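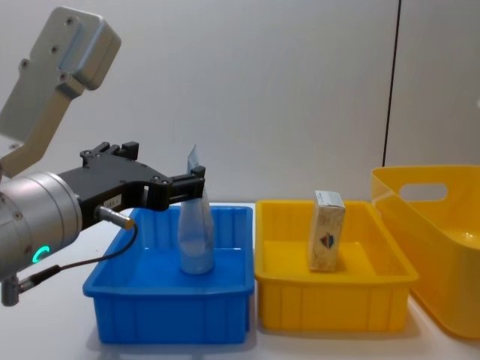
Hoof Care Through the Wet Months

7 February 2018

The farrier's round at Oscombe has been moved to the last week of the month, so horses shod just before the holidays will go a little over their usual interval. If yours has a loose shoe or a risen clench before then, please write it on the board in the feed room and don't wait for the round. Wiroj Chaimongkol can usually fit in one or two extra horses on his way home from the Gellov yard, but he needs to know the night before.

Wiroj looked at 26 horses on his last visit and found thrush in more of them than he would like. Most cases were mild and limited to the hind feet. A few had deep central grooves that had started to close over at the heel, and those owners have already been called.

Thrush is an infection of the frog. It does well where there is no air, so a foot packed with mud or wet bedding suits it perfectly. The first sign is nearly always the smell. After that you may see a black, pasty discharge in the grooves on either side of the frog, and the frog itself turns soft and ragged. A horse with a bad case will flinch when you run the pick down the groove and may be short in its stride on stones.

Pick out feet every day, including days when you don't ride. Work from heel to toe, clear both side grooves, and then look at the central groove, which should be wide and shallow. If you can lose the tip of the hoof pick in it, tell Wiroj. Use a stiff brush to get the last of the dirt out. Scrub with plain water if you have to, but dry the foot with an old towel before you put anything on it. Sprays and creams put on over mud do very little.

Several people have asked which product to buy. Wiroj has no strong feelings between the common ones as long as the foot is clean first and the treatment is kept up for two weeks after the smell has gone. He asks that owners not use straight bleach or strong peroxide. Both damage healthy tissue and leave the frog in worse condition than before. Please also leave the trimming of loose frog to him.

Bedding makes a difference too. Horses on deep litter should have the wet patch dug out to the floor at least twice a week during this stretch of weather. We have ordered an extra load of shavings and it is stacked behind the hay. Take what you need and sign for it as usual.

On turnout, the lower field will stay closed until the ground by the gate firms up. We put down 2 loads of crushed stone at the top gate and horses are no longer standing in mud while they wait to come in. The hay feeders have been moved up the slope for the same reason. Please don't drag them back down, even if your horse prefers the hedge side.

Mud fever has shown up in a handful of horses with white legs. Check the backs of the pasterns for scabs when you do the feet. Hosing the legs every evening tends to make it worse, so let the mud dry and brush it off. If the leg is hot or swollen, or the horse is lame, call the vet.

A reminder on shoes lost in the field: if you find one, hang it on the nail by the tack room door with the nails pulled or bent flat. Tanasarn came in last week with a shoe twisted sideways and the toe clip against the sole. She was very sore for two days but is sound again and back in light work. Plalex has had his hind shoes taken off for the rest of the winter and is managing well on the tracks.

Sakda Mahawong will give a talk on feeding for hoof growth in the clubroom after the Sunday lesson. He will cover biotin, zinc and copper, what to look for on a feed label, and how long it takes to see a result. A hoof wall takes most of a year to grow down from the coronet to the ground, so anything you change in the feed now will only be part of the way down by August. Bring a label from your own bag if you would like him to look at it. No charge for boarders.

Farrier payments should go in the envelope box before the round, with the horse's name on the front.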